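4.2 공개 시연의 구성

공개 시연은 8월 Ullside 작업동에서 하루 동안 진행하였다. 과제는 데스크톱 메인보드를 대상으로 한 부품 취급 작업이며, 손목 카메라 영상을 관람석 화면에 그대로 송출하였다. 관람객은 146명이었고, 안내는 Pauline Sedgwick이 맡았다.
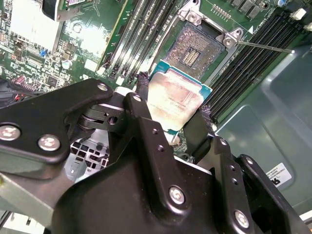
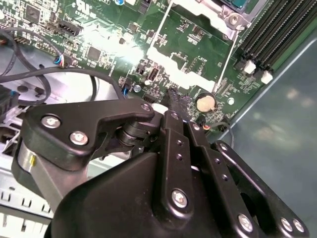
그림 3. 공개 시연 중 손목 카메라 영상. 첫째: 소켓 위에서 CPU를 잡은 그리퍼. 둘째: 코인 전지 옆 기판 영역에 닿은 손가락 끝.

시연은 오전과 오후 두 차례로 나누었다. 오전에는 Candness 제어기의 기본 설정을 사용하였고, 오후에는 접근 속도를 낮추고 접촉력 상한을 다시 조정하였다. 두 차례를 합한 시도 횟수는 161회이며, 이 중 운영자가 중간에 개입하지 않은 시도는 88회였다. 개입의 대부분은 부품을 놓기 직전의 자세 보정 단계에서 발생하였다. 조명은 관람석 쪽 천장등을 끄지 않은 상태로 유지하였으므로 기판 표면의 반사 조건은 4.1절의 실험실 조건과 다르다.

관람객 질문은 현장에서 서면으로 받았다. 가장 많은 질문은 핀 손상 가능성에 관한 것이었고, 작업 시간과 사람 작업자의 비교를 묻는 질문이 그다음이었다. Zikbridge에서 참석한 Colin Wainwright는 케이스 측판과 링크 사이의 여유 공간이 좁은 점을 지적하였다. 이 의견은 5장의 경로 계획 제약 조건에 반영하였다. 질문지 원문은 부록 B에 수록하였다.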